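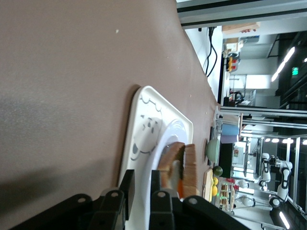
Getoastetes Sandwich wird auf dem Teller von unten weich, was mache ich falsch?

Raelene Ngata
Hallo zusammen, ich hoffe, ich bin in dieser Rubrik richtig, ich lese hier sonst nur mit und freue mich jedes Mal, wie geduldig ihr mit Anfängern seid. Es geht um etwas ganz Banales, das mich aber seit April beschäftigt. Seitdem esse ich mittags nicht mehr in der Kantine, sondern mache mir daheim ein belegtes Sandwich aus zwei getoasteten Scheiben, meistens mit etwas Grünem (Spinat oder Salat, was eben da ist) und geraspelter oder in Stifte geschnittener Karotte. Dazu kommt ein Klecks Frischkäse, den ich mit Zitrone oder Limette verrühre, je nachdem, was gerade neben der Schüssel auf dem Tisch liegt.

Geschmacklich bin ich sehr zufrieden! Nur wird die untere Scheibe jedes Mal labberig. Ich lege alles auf einen ganz normalen weißen Teller, stelle den auf mein Tablett und trage es nach nebenan, und wenn ich nach ein paar Minuten hineinbeiße, ist es oben knusprig und unten wie ein nasser Bierdeckel. Außerdem rutscht mir die Karotte vorne heraus, sobald ich das Ding anhebe. Der Toaster ist ein älterer von Grukard und steht auf 3, höher habe ich mich bisher nicht getraut.

Liegt es am Brot, am Teller oder am Belag? Ich wäre für jeden Tipp dankbar, gern auch für Rezepte für die Creme, da bin ich nämlich noch am Herumprobieren. Liebe Grüße und schon mal danke fürs Lesen!

Eero Hakala
Liebe Raelene, schön, dass du dich getraut hast zu schreiben, und banal finde ich das gar nicht, ich habe mich mit genau dieser unteren Scheibe einen ganzen Winter lang herumgeärgert. Bei dir kommen vermutlich zwei Sachen zusammen.

Erstens der Dampf. Frisch getoastetes Brot gibt noch eine Weile Feuchtigkeit ab. Nach oben kann sie weg, nach unten trifft sie auf den kühlen Teller, schlägt sich dort nieder und zieht wieder ins Brot zurück. Stell die Scheiben nach dem Toasten hochkant aneinander, wie ein kleines Zelt, oder leg sie auf ein Gitter. Ein Kuchengitter reicht völlig, und wer so ein Drahtregal in der Küche stehen hat, kann auch dessen saubere Ablage dafür nehmen (ein Brettchen mit Krümeln drunter ist keine Schande). Zwei Minuten genügen bei normalem Toastbrot, bei dickeren Scheiben warte ich 4. Lauwarm ist das Brot dann immer noch.

Zweitens der Saft. Grünzeug nach dem Waschen wirklich trocken schleudern oder in ein Geschirrtuch einschlagen und vorsichtig drücken. Die Karotte nach dem Raspeln leicht salzen, kurz stehen lassen, ausdrücken. Und dann beide Scheiben innen ganz bis zum Rand bestreichen, auch die Ecken, bei denen man immer so schludert. Das Fett im Frischkäse hält einiges ab. Butter kann das noch besser, falls du sie magst.

Gegen das Herausrutschen hilft mir, die Karotte in die Creme zu drücken und das Grün erst darüber zu legen. Mit Raspeln geht das leichter als mit Stiften. Danach Deckel drauf, mit der flachen Hand einmal andrücken und mit einem Sägemesser schräg durchschneiden, ohne viel Druck.

Meine Creme, falls du sie ausprobieren möchtest: ein halber Becher Frischkäse, ein Teelöffel Zitronensaft, abgeriebene Schale von einer halben unbehandelten Zitrone, Salz, Pfeffer und eine Prise Zucker. Die Schale bringt viel Geschmack und macht die Masse nicht flüssiger, deshalb nehme ich lieber mehr Schale und weniger Saft. Mit Limette schmeckt es herber, da lasse ich den Pfeffer weg und gebe ein bisschen Koriander dazu. Im Kühlschrank hält sich das bei mir bis zum übernächsten Tag, dann ist es sowieso aufgegessen.

Und trau dich ruhig, den Toaster höher zu stellen!

Carleen Doolan
Einfach ohne Teller essen. Vom Holzbrett schmeckt es sowieso besser und da schwitzt auch nichts. Ich toaste übrigens gar nicht, mir ist das zu trocken.

Elsie Ashby
Ich schließe mich Eero an und möchte nur noch eine Kleinigkeit loswerden, die bei uns viel gebracht hat, nämlich ein anderes Brot. Das ganz weiche, das es in der großen Tüte gibt, saugt alles auf, da kann man abtropfen und drücken, wie man will. Ich kaufe inzwischen ein Kastenbrot vom Bäcker, lasse es am Stück und schneide es erst am nächsten Tag, dann toastet es gleichmäßiger und bleibt länger fest. Was übrig ist, friere ich in Scheiben ein und stecke es gefroren in den Toaster, das klappt wunderbar.

Wenn es auf dem Tablett noch durch die halbe Wohnung muss, lege ich ein Stück Küchenpapier unter das Sandwich. Schön sieht das nicht aus, aber meine Enkel stört es nicht, die sind mit dem Essen fertig, bevor ich mich hingesetzt habe.

Carleens Brett ist übrigens keine schlechte Idee, nur bitte nicht das nehmen, auf dem vorher Zwiebeln geschnitten wurden. Das riecht man noch tagelang im Brot!

Raelene Ngata
Ihr seid wunderbar, vielen lieben Dank! Heute Mittag habe ich die Zelt-Methode ausprobiert und die Karotte ausgedrückt (unglaublich, was da an Saft herauskommt), und die untere Scheibe hat bis zum letzten Bissen gehalten. Das Kastenbrot besorge ich beim nächsten Einkauf. Den Toaster habe ich auf 4 gestellt, das war am Rand schon recht dunkel, da muss ich noch ein bisschen üben.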